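Girine Opens a Second Shop in Prurham This June

For immediate release

I've been putting off writing this because I wanted the lease signed first. It's signed! Girine, the tableware shop I started on Levchenko Street, is opening a second location in Prurham this June, in the old shoe store across from the bus station.

If you've never been in, we sell plates, bowls, mugs and serving dishes, mostly seconds and end-of-line pieces from small potteries. A bowl with a wobbly rim still holds soup, and it costs a lot less. People come in for one saucer to replace the one they broke and leave with four — I do the same thing myself.

The new shop gives us 2,109 square feet, which sounds huge to me after years of squeezing sideways past the register. We'll carry some 300 patterns on the floor, and the back wall is going to be all blue. Blue rims, pale blue glazes, navy, the lot. It's what customers ask for most, and until now I've had it crammed onto two shelves by the door.

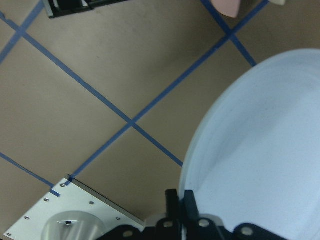
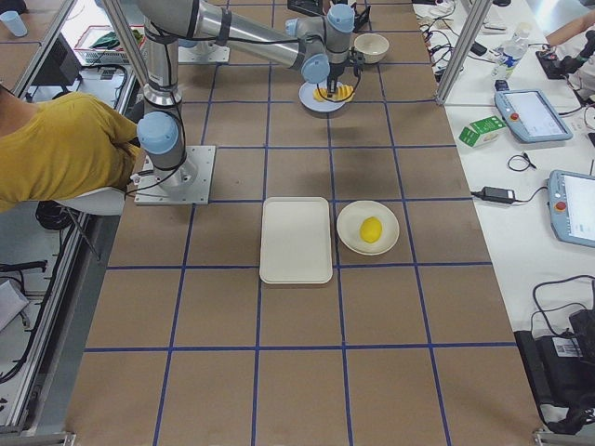
A pale blue bowl, and a small plate with a light blue rim.

What's New in Prurham

The big one is the matching desk. Bring in a piece from a set you're trying to complete (or a decent photo of the bottom) and we'll look through our stock and the Nitareck catalog, which lists 2,299 retired patterns. If we find it, we'll order it. If we don't, we'll keep your name on a card and call when one turns up. Matching is free and you only pay for the dish.

We're also starting a trade-in shelf. Clean, uncracked dishes get you store credit, and chips smaller than a grain of rice are fine by me. Please don't bring plastic.

Hours and Opening Day

Doors open at 10 a.m. on a Tuesday, and we'll have coffee going and a table of dollar saucers out front until they're gone. Regular hours are 10 to 6, closed Mondays. The Levchenko Street shop stays open with the same hours and the same sticky front door.

Press are welcome to come by the week before we open. Call either shop or stop at the register and ask for the owner.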